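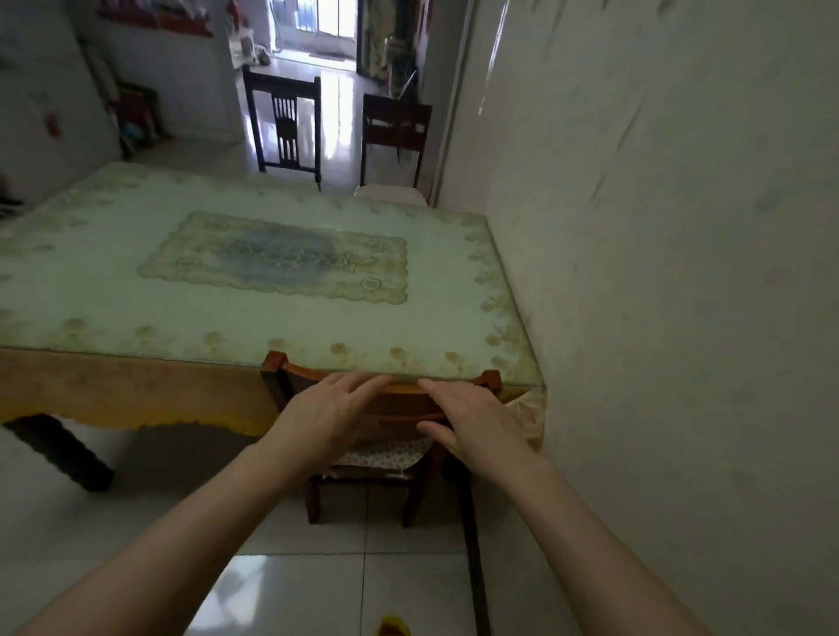
Chair task, dining room set: both hands on the top rail, chair pushed in under the table.

Subject: Re: [household-demos] When does a "push in the chair" clip end?
Date: October 14, 2018

Hi all,

Oh, I'm so glad this came up! I've been wanting to talk about end points since August, when we merged the Clistum clips with ours and found out how differently the two groups had been working. Quoting the question first:

> We're writing our recording rules for the Etach kitchen and dining tasks
> and can't agree on when to stop. One half of the team says stop as soon
> as the chair quits moving. The other half wants the hands back at the
> sides first. Does the draft guide say anything? Also, do you allow
> two-handed pushes if the robot will mostly use one arm?

The draft says "end when the task is complete," and I'd love to see that line replaced. What we do at Eritine is mark two points, and it works wonderfully for us. Point one is the chair at rest with the hands still on it, like the picture up top. Point two is both hands clear of the chair and the table. Keep recording through point two, always. You can trim a long clip later but you can't grow a short one.

The hands matter a lot near the table edge. Look how close the fingers get to it! On a chair with a rounded rail like that one, the person's fingertips end up right at the tabletop, and a robot copying that motion with a bit too much push is going to pinch something. So our rule sheet now has a contact tag: chair only, table only, or both. We went back over 1,104 clips to add it (ten minutes of training per labeler, then off they went) and I'd do it again tomorrow.

Two-handed pushes: yes, please allow them, and tag them. Don't ask people to push one-handed if they wouldn't at home. If you need one-arm clips, record those as a separate task with its own name.

Glass over a tablecloth deserves its own surface tag too. We had it down as plain "cloth" in 64 clips, and the shine off the glass gave our depth people fits until we fixed it.

Is anybody from Rawashdeh reading? I remember you had a nice short wording for the release step, and I'd happily steal it for section 4.

I can send our rule sheet to whoever wants it, it's two pages and a bit messy.

Cheers from Eritine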